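How to Oil a Wooden Table Top Without Buying the Whole Shelf

Posted Nov 26, 2021 in Furniture Care

Every can of finishing oil I have ever picked up makes the same promises. It feeds the wood, it seals the wood, it lasts for years and it goes on in minutes. I don't believe most of it. Wood that has been cut, planed and made into a table is dead and doesn't eat. What oil does is soak in a little way, darken the grain and, if it is the drying kind, harden enough to slow down a spill. That is useful, and you can do it for the price of one can and a bag of rags.

First find out what is on the table now. Put a few drops of water on a spot near the edge and leave them for ten minutes. If the water beads up and wipes off without a mark, you probably have varnish or lacquer, and oil will sit on top of it and stay sticky. Stop there, or be ready to strip the whole thing. If the water soaks in and leaves a dark patch, you can go on. Let the patch dry overnight.

Next, check that the top is wood. A printed surface will not take oil at all, and some of them are good enough to fool a seller. I paid for a "solid" sideboard under the Gusum name once and got a picture of oak glued to sawdust. Look at the end of the board. The grain on top should carry on over the edge in some believable way. If you see a seam and a thin strip, it could be veneer, which can be oiled but should barely be sanded.

What you need is a drying oil, 2 grades of sandpaper (150 and 220), cotton rags and gloves. For the oil I use boiled linseed or tung. I have tried Tindum, which costs more and smells like oranges, and after one winter I could not tell that end of the table from the other. Mahama makes a "prep cleaner" that is supposed to go on first. Skip it. A damp cloth with a drop of dish soap got the same gray muck off. 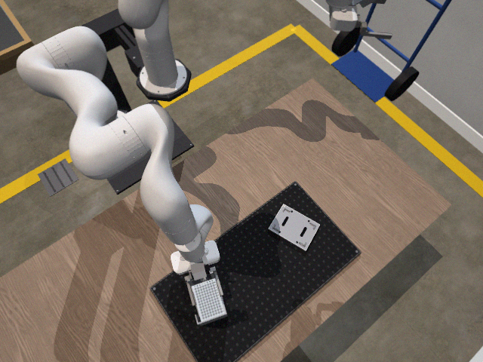

Sanding is where most tops get ruined, so take your time over it. Start with the 150 and go with the grain in long, even strokes, all the way from one end to the other. People tend to scrub at the stain and leave the rest alone, and then they have a shallow dish in the middle that shows up as soon as the oil goes on. A brown top with clear wood grain, like the one under the white robot arm, is the sort of surface where strokes across the grain would bother me for years. Wrap the paper around a flat block and let the block do the leveling. Finish with the 220 and stop. The guides that send you up to 400 or 600 are, as far as I can see, written by people who like sanding.

Wipe off all the dust with a barely damp rag and let the top dry. Pour out less oil than you think you need and rub it in with the grain. Leave it 15 minutes, then wipe off everything that has not soaked in. I mean everything. A sticky table nearly always comes down to oil left sitting on the surface, and no amount of waiting will make it nice to touch.

Now the rags – this part I am not sceptical about at all. Rags wet with drying oil can heat up on their own and catch fire when they are balled up. Lay them out flat, one by one, outdoors and away from the house until they are stiff, or put them in a metal can of water with a lid.

Wait a full day and put on a second coat the same way. The can may tell you to do four or five. I did 2 on my own table in June and gave a spare board 11, just to see. The board was a bit shinier. A coffee cup left a ring on both.

Keep plates and wet glasses off it for a week, longer in a cold room. The label will say "dry in 8 hours", and it may well feel dry, but linseed goes on hardening long after that.

As for upkeep, I do one thin coat a year, when the top starts to look pale near the places where people sit. Gunport sells a monthly "refresh spray" and I would want to know what is in it before I let it near anything. The bottle doesn't say. Wipe up spills when they happen and use a mat under hot pans. White rings will sometimes fade if you rub them with a little oil and a soft rag. Black ones usually mean water has gone deep, and you will be back to the 150 paper for those.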